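Push brooms, still winning

Kamol Kamolrat has run the yard at Zorkivthorpe for 4 winters and gone through a lot of brooms. Cheap ones mostly. Heads loose by March, bristles splayed flat.

Now it's the Foro, a wide head with stiff outer rows and a softer middle. Picks up grit and fine dust in one pass -- less going back over it. Steel brace on the handle, wich helps.
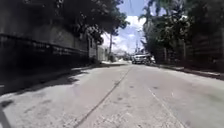 Rough concrete, with a long dark seam and a worn lane line.

Stiff bristle for that kind of surface, Kamolrat says. Soft ones just skate. Replacement heads ship from Fetonport, boxes of 4.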